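Brosach Letters: a README for the transcriptions

Hello, and thank you for downloading this. The folder holds typed copies of letters sent home by soldiers from the valley parishes during the First World War, along with a few replies that somehow made it back again. Gisela Schwerdtfeger started typing them out for her own family, then her neighbors heard about it and began bringing over shoeboxes, and the whole thing grew from there.

What you get

There are 2904 letters and postcards in all, written by 389 people. Each one is a plain text file, and the names of the files begin with the writer's surname, followed by a number. The file called writers.csv lists everyone we could identify, with home village, regiment and year of birth where we have them. Please be patient with the regiments column. Men were moved between units more often than you'd think, and we give only the one named in the earliest letter.
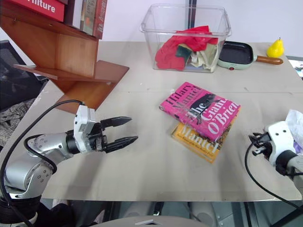 Spelling is kept as written, including the many ways people found to spell the names of French towns. Where a word couldn't be read we put [?], and where the censor blacked something out we put [censored]. Line breaks are not kept, except in poems and in the lists of things wanted from home (socks, mostly, and tobacco, and once a mouth organ in the key of C).

Dates

Many of the letters carry only a month, or just "Sunday evening." Wai-kit Kan went through 631 of these and worked out a likely date from the postmark or from something mentioned in the text, such as a Christmas parcel arriving late. Those dates are in a separate column called date_guess, so you can leave them out if you'd like to work only with what the writers put down themselves.
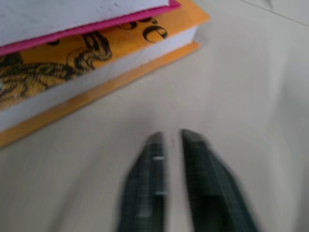 The Dudine family's letters are the largest single group and they do tilt things a bit. Three brothers wrote home nearly every week, and their mother kept everything, down to the empty envelopes. If you are counting words or looking at how often a subject comes up, you may want to try it with and without them. Officers are thin on the ground here, and so are sailors. We would dearly love more letters from the nurses — so far we have only a handful, all from the same hospital.

Using the files

You are welcome to use the transcriptions for teaching, family history or research. Please credit the Brosach Letters, and write to us before printing any letter in full, as some families have asked to be told first.

Corrections go to Po-yen Tsao, who keeps the list and is very kind about it. Give the file name and the line as you think it should read.

Still to come: the December 1917 postcards and a better index of place names.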